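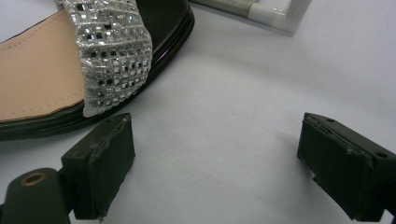

Mirrored squares on the silver strap of an open-toe sandal.

If you've been hanging out for the new Mother's Day cards from Saseo, they're up! I had a sneak peek at the proofs a little while back and have been busting to tell you which ones made the cut, and now I can.

There are 9 designs this year and you can personalise every one of them, inside and out, at no extra cost. My favourite is the magpie on the clothesline (Mum's name goes on the peg bag, which made me laugh out loud), followed very closely by a teapot one with a long handwritten-looking message that wraps right over onto the back. The artwork is by Chin-lung Wei, who did the gum blossom thank-you cards so many of you bought last year. Cheuk-hei Wan has done the lettering, and I'm thrilled about that – the old script font was lovely, but my nan could never read a word of it.

The other bit of news is the paper. Everything in the range is now printed on Lomus, a heavier uncoated stock with a bit of tooth to it. I tried it with a fountain pen, a gel pen and one of the kids' textas, and only the texta came through to the other side. If you liked the shiny finish on last year's cards you can still get it, but only on the two photo designs, so have a look at the drop-down menu before you add anything to your cart.
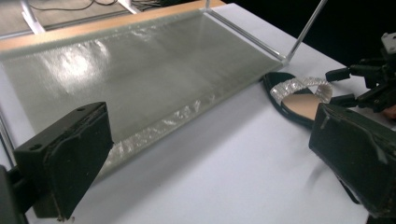

Envelopes come with every card as usual, and you can choose cream, sage or a really gorgeous plum colour. The plum does need a white pen or a printed label for the address. I found that out the hard way at the post office counter with a queue behind me.

The first print run is 2000 cards across the whole range. Last year the grandma ones went before anything else, so I'd get in early if you need "Nan", "Nonna" or "Po Po" on the front. You can type in any name you like, by the way, up to two lines. Accents and Chinese characters are fine as well – they fixed that in February after plenty of us asked!

If you'd rather pick one up in person, Peng in Handari has 70 of the blank versions on the rack beside the wrapping paper. Those can't be personalised, obviously, but they've got the same pictures and the same paper, and you can take one home that afternoon.

Online orders placed before 2 pm get packed the same day. I've already ordered the magpie for Mum and the teapot for my mother-in-law, and I'm still dithering over a third for my aunty, who says she doesn't want a card and says it every year.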